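Workbench > Notebooks > Grippers > Small objects
Search this notebook Go
17 March 2021
Kwan-ho Poon

Continued from the pad wear notes. Bent Skov worked with me the whole session, and where his opinion is different from mine I have written his name.

Question for the day: can we keep the parallel hand-held gripper with the ridged blue pads for the jewelry set, or should we move this set to the Skollunard hand. The hand is more expensive to repair and slower to start. On the other side, it has fingers, and the jewelry set has so far been unkind to two flat pads.

Objects are the same as in September: the watch with the strap, the pearl bracelet, the chains, the thin bangle, and the small pieces that always go away. Box in the middle of the table, open side up, pink inside. We start with everything easy in the box and keep the bangle and the small pieces outside on the cloth.

Setup of the parallel gripper: new Bendico pads on both fingers, ridges across. I tightened the pivot screws before the start and marked the position with a pen, so that I can see next time if they turned. Wrist camera exposure fixed by hand. Automatic exposure was jumping each time the fingers opened over the box, and Bent lost one morning to this already.

Rule for an attempt: approach, close, lift over the wall of the box, hold while the other person says "one, two", put down. If the object touches the wall it still counts as lifted, but I write a W next to it.

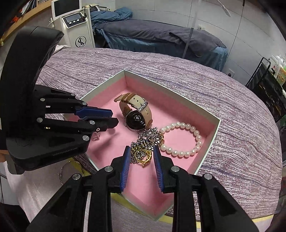 For the watch we did 30 attempts with the parallel gripper and 29 were lifted. The one we lost was my mistake, I closed on the buckle and the strap turned away. If the strap stands up in a curve it is almost too easy, you close on the strap and the case comes with it. I think the watch should leave the set or be placed flat, otherwise it only makes our numbers look nice.

Pearl bracelet: good in general. The beads sit between the ridges of the pad and stay there. Bent thinks that the ridges are the whole reason and that smooth pads would lose it. We did not test smooth pads today, so I leave this open.

Chains: this is the difficult one. When the fingers come straight down on both sides, they close under the upper links and everything comes up as one lump, the silver and the gold together. To take only one chain was possible 7 times, and I could not say before closing which time it would be. With the fingers turned a quarter it was a little better - but then my hand is in the way of the hand coming from the other side, and we had to agree by voice who goes first. We should decide a fixed order and write it on the sheet.

The Skollunard hand on the chains: it can push with one finger and hold with another, which the parallel gripper can not do. This was nice to see. But the fingertip caps are round and the links slide off them. Bent put the blue cap on one finger to compare with a black one and says that the blue one holds better. I saw a small difference, not enough for me to sign.

Also the housing of the hand is large. When it comes over the box from the side, my camera loses the near corner behind the fingers. For training data I do not like this, the important moment is hidden exactly when the contact happens.

After the break Bent changed over to the second parallel gripper, so that both sides use the same kind, and we moved on to the things on the cloth.

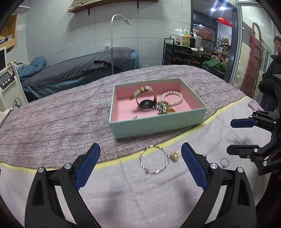
The bangle is thin and lies flat, and the pad is thick compared to it. What works: put both tips down on the cloth with a wide gap, press lightly, close slowly, and let the cloth fold a little under the bangle. On a hard table I expect it would not work at all. At the yellow border the cloth behaves differently and the tip stops for a moment before it slides. I asked Bent to keep the bangle on one side of the border for the rest, but we did not always remember, and I have marked which attempts crossed it.

Small gold pieces: 13 good ones, written in the sheet with the finger angle. A steep angle is better. With a low angle the lower finger goes under the piece and just pushes it along.

Two people with two parallel grippers was more comfortable than I thought. The coming in from the side, with fingers one over the other, is good for small things near the edge of the table. Bent likes it more than coming from above. I find my wrist is tired after it.

Smaller points:

- The left finger of my gripper has play. You can feel it when the gripper is fully open. Ask Arnardóttir for the shorter pivot screws, the old ones from Indell are too long and touch the link.
- Clean the pads after the chains. There was a gray line on one ridge.
- Clocks of the two cameras were different at the start. Bent corrected this, first two recordings are to be thrown away.

My proposal for now: parallel gripper for the watch, bracelet and bangle, both grippers for the small pieces, the hand only for the chains until we have softer fingertip caps. Bent would stop using the hand for this set completely. We did not agree yet and will repeat the chains with the new caps when they arrive.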